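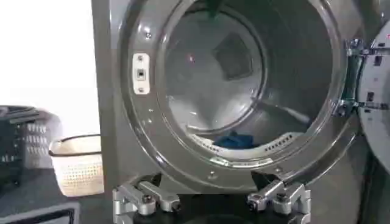 Two-fingered gripper at an open drum, with one blue item at the bottom.

Nenelow laundry gripper, for use with the Undden arm
Sold by Policarpio, Grodcombe
£3137 for the gripper, mounting plate, wrist camera and cable set. Arm priced separately.
Prices checked 4/13/25

I get more emails on the Nenelow than on anything else we sell, and most of them start with "can it do my laundry room?" Well, quite possibly! But what you end up spending depends a lot more on your machines and your floor than on the gripper, so I've put the things I usually say on the phone onto one page. Have a read before you ask for a quote and we'll both save some time.

What you get for the money
The box has the gripper with two metal fingers and a set of pads already fitted, a spare set of pads, the plate that bolts it to the Undden wrist, the small camera and the cables. You also get a morning on the phone with me or with Chrysoula Zacharopoulos while you set it up, and you'd be surprised how far a morning goes if the arm is already bolted down and powered (please have it bolted down and powered). The arm isn't included, and neither is the stand or trolley. I know that's annoying. We used to sell it all as one bundle, and then half our customers turned out to own an arm already and wanted it knocked off the price, so now everything is separate.

What it's good at
Picking up soft things from inside a round opening. Towels, T-shirts, pillowcases, tea towels. It pinches a fold and pulls. Fitted sheets are harder work, and I wouldn't buy it for duvets at all. Socks are fine if there's a pile of them and fiddly when there's a single one stuck up against the back of the drum – my advice is to let a person get the last sock and carry on with your day.

Measure your machines first
You need to know five things: how wide the door opening is, how deep the drum goes, how high the bottom of the opening sits off the floor, how far the door swings, and which side it's hinged on. The door is the one people forget. An open door takes up room right where you'd like your arm to be, and if you've got machines in a row it can swing across the front of the next one. Gerasimos Kourkoulas does our site drawings and he'll ask for all five before he so much as opens his laptop, so send them with your first email if you can. A sketch on the back of an envelope is perfectly all right (we have a drawer full of them).

Take the depth with the tape measure right against the back wall of the drum. Then think about the wrist and the forearm, which have to go in as well. The fingers are slim enough, but the bit behind them is a good deal fatter, and that's what catches the rim if the arm comes in at a poor angle. If your machines sit low, allow for a lower stand. If they're up on plinths, you may be able to use a trolley you've already got.
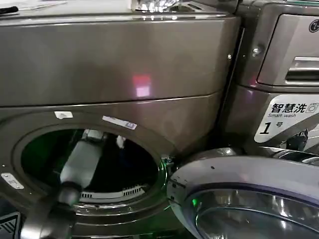
Do I need one gripper per washing machine?
One gripper can serve several machines if the arm is on a trolley or rail and can reach each door, and most of our customers start with one for 2 machines.

Running costs
The pads wear. In our own workshop a set lasted more than 1000 pick-ups before I fancied changing it, and that was on damp towels, which are rough on pads. Budget for a new set every few months if you're busy, and keep one on the shelf. The pivot screws want checking when you change the pads and that's really it for the gripper. The arm has its own service schedule and the Undden people will send it to you if you ask nicely.

Do put something aside for the space as well. A socket in the right place, a bit of matting, baskets that stay where you put them. I would much sooner you spent a little on two decent rigid baskets than on extra software! A basket that slumps or wanders across the floor will cause you more bother than any washing machine.

Staff time is the other one to plan for. Someone has to learn how to start it, stop it, and get a stuck pillowcase out, and they'll need a proper afternoon for it, away from their other jobs. Pick a person who likes that sort of thing. Pick a second person too, for when the first one's on holiday.

Safety paperwork
You'll need your own risk assessment for the arm in the room where it's going to work. We can send a blank form and the gripper's weights and forces to go in it, but we can't sign it for you. Ask your insurer early, as they can be slow.

Hire before you buy
We've got a hire unit, arm included, and it goes out on a trolley. If you decide to keep the gripper afterwards we take the hire fee off the price. It's booked for most of July, so if you wanted it over the summer do get in touch soon.

Delivery
Currently 9 weeks from order for the gripper. Pads and cables are on the shelf here in Grodcombe and usually go out next working day. Collection is fine too – ring first though, the yard gate sticks and you'll want one of us to let you in.

To ask for a quote, send the five measurements, the make of your machines and a few words on what you wash. If you already have an arm, tell me which one and what stand it's on.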